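The Counter At The Back

There are two kinds of people in the world of small restaurant kitchens: those who wipe the counter, and those who wipe what's on the counter. For most of my life I have been the first kind, and proud of it. Then Chanida Khamphan asked if I'd come in one morning in March and help her put the back counter right before lunch, and I found out how much of a counter is really other stuff.

Her place seats 34 if everyone breathes in. The dining room is lovely and the front of the kitchen is run like a submarine. The back counter is where things go when a decision has been put off. Dishes that belong on a shelf but not that shelf, bottles with two spoonfuls left. I recognized it at once, having one at home. Mine is called the hall table.

I started with the dishes, on the theory that they couldn't be plugged in.
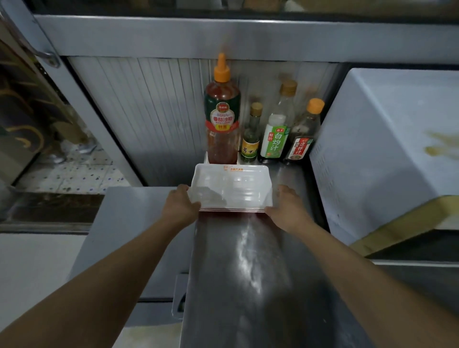 White dishes, getting squared up. The sauces behind them had seniority.

My plan for the sauces was to throw most of them out. Chanida's plan for the sauces was that I would not. The squeeze bottle of tomato sauce was safe, obviously. I made a case against the glass bottle next in line but one, on the grounds that it looked mostly air, and was told it had several good days in it and to put it back facing front. The 白灼汁 goes over blanched greens, I was informed, in the tone you'd use to tell a grown man where milk comes from.

I have since bought a bottle. It's very good on broccoli, and I resent that.

Then there were the cables. I don't know why every kitchen I have ever been in has at least one cable with no sense of direction, but this one lived by the big glass-doored appliance and had to be persuaded into running along the edge of the door like a civilized cable. I used to own a Kinum cable tidy, a plastic box that cost me 18 dollars and held exactly as much cable as I didn't have. It's now a home for rubber bands.

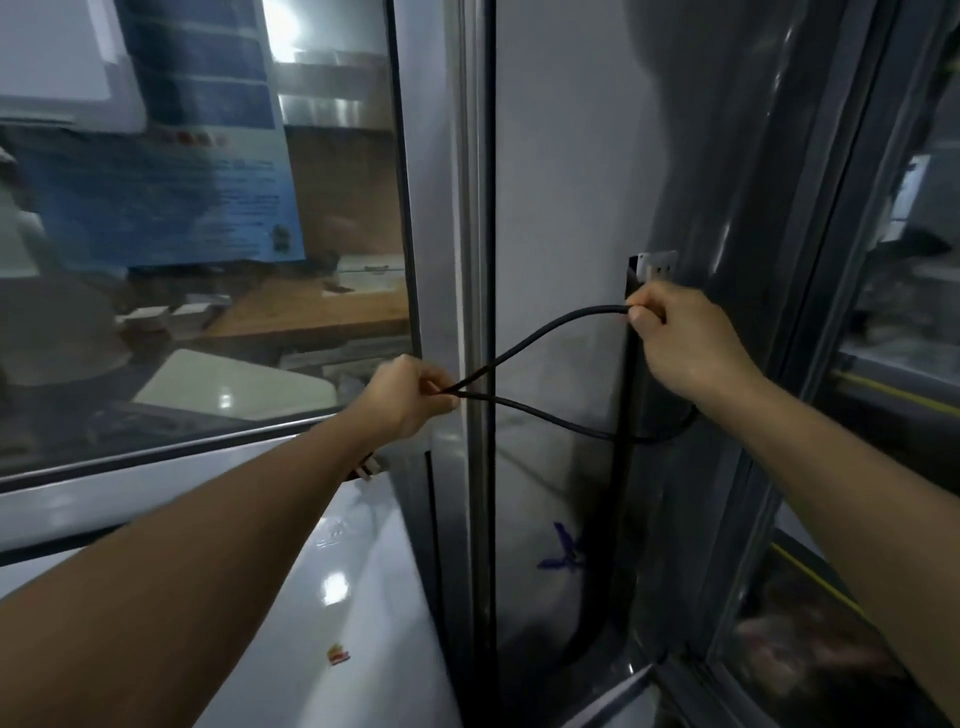 Me versus one black cable. I had it in a figure eight, or it had me.

Titilayo Lawal, who reads this blog mainly to correct it, will write in to say that you should start at the plug end and work back. I know, Titilayo. I knew it then, too. I also know that you should fold a fitted sheet by tucking the corners into each other, and look how that's going.

By this point it was past ten and I had opinions about lunch.

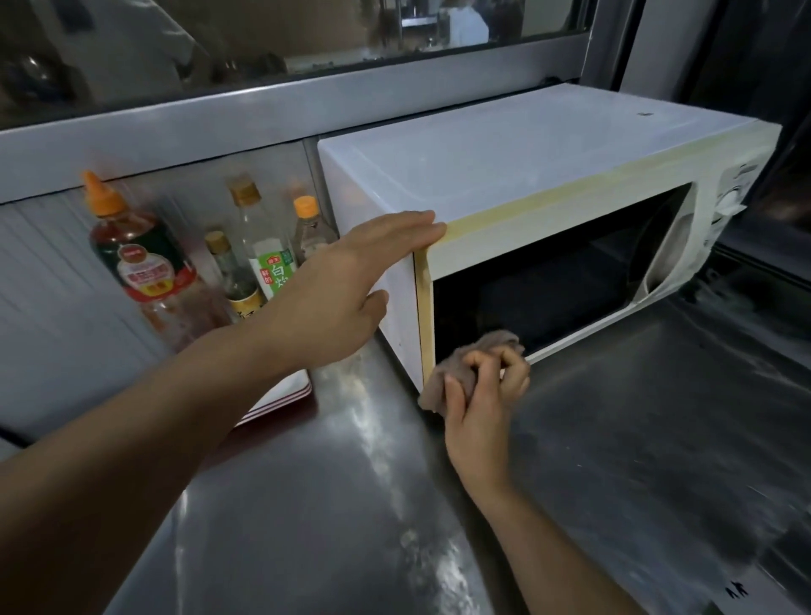

I have always believed a microwave should be cleaned on the inside and forgiven on the outside. Chanida does not hold with this. So I got the rag into the lower corner of the door and worked along, keeping my other hand on the old yellowed tape that runs across the top edge and down the side. I asked if I should peel it off. She said the tape stays. I didn't ask again, although I've thought about it a good deal, usually while looking at my own microwave, a Vikholm with no tape on it whatsoever and a door that shuts on the third try.

She gave me noodles afterward and let me carry my own bowl to the sink, which I took as a promotion. The hall table is next. It's been next for some time.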